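Filed under: Robotics / Planning / Datasets

Lerell Cups, data card

2,817 simulated pick attempts, made to find out why the Flomari planner dislikes crockery. Nawal Naciri wrote the scenes; Reda El Sherbiny wrote the scoring and most of the apologies in the changelog.

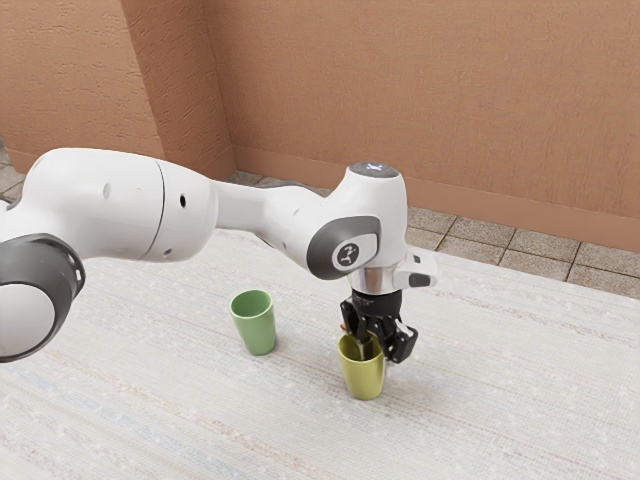 Grasp labels come in 4 types: rim, wall, base and regret. Each run stores the joint path, the planned grasp and the final pose. Two-cup scenes, like the green and yellow-green pair on the rug, also store clearance, as an arm reaching over one cup to get at the other is where Flomari loses its nerve. Textures are left unsorted.

Known faults: 200 runs have the gripper width in inches. Use loader version 3, which converts them and sulks in the log.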